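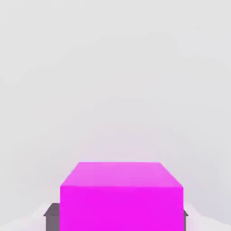 About us

Clastard is a small service company. We set up, look after and repair robot cells for workshops and technical colleges, and we prepare the simulated copy of each cell, on which most of our work is tried first.

The company was started by Baldur Hafstein and Ruth Henao in a rented unit in Rudton. Today we are six people. Wilson Carhuamaca is responsible for repair, Yesenia Arango for the simulation models, and Wálter Chávez visits the customers in Lennox and answers the telephone on most mornings.

Our training cell is called Balus. It is one arm on one table, and every new colleague learns on it how to set the zero position, check the gripper fingers and write the maintenance log. The log has now 444 entries, and we are a little proud of it.

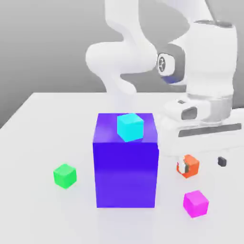 The simulated Balus is kept by Yesenia, and she changes it whenever the real cell is changed. Before we touch a program at a customer's site, we run it there with simple coloured cubes. The tall blue-violet box in the centre of the table is for us a good test of reach, as the arm must work at two heights: the small cyan cube is on top of the box, and the green and magenta ones are down on the table. If the base is entered wrong in the model by even a few millimetres, the error will show itself at the fingers, and then we measure again.

Every February we stop Balus for a full service. Cables, brake test, grease, backup of the controller - this takes four days, and customers are welcome to come and watch.

If you have a cell which needs care, please write to Ruth or ask for Wálter by telephone. We try to reply on the same day.

Page last changed: 30/09/2026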